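Open Day at the Jerolton Dental Lab

The Sakai dental lab in Jerolton opened its doors on Monday, and our practice in Pikham closed at noon so the staff could go. 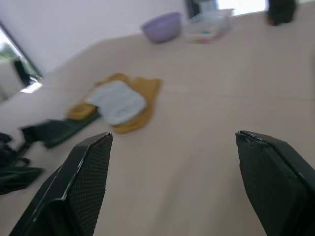

Most of our crowns and night guards are made at Sakai, but few of us had seen the place. Chiharu Sakai took us through in groups of 4, starting at the desk where impressions and scans are logged in. The lab handled 1,202 cases last month, most of them single crowns. We talked over one of ours at a pale beige tabletop with faint lines across it, and she went through what slows a case down: a missing shade, a bite record that doesn't match, no due date on the slip.

Sadao Kikuchi runs the denture bench. He sets teeth by hand in wax and sends them back for a try-in before anything is finished. He asked us to mark the midline every time – it gets left off more than anything else.

The milling room was loud and we didn't stay long. The lab uses software called Ollow to track each case, and dentists can log in to check on theirs. Our front desk will start using it in December.

Coffee was served at 3, and there was parking behind the building. The lab plans another open day in spring for practices that couldn't make this one.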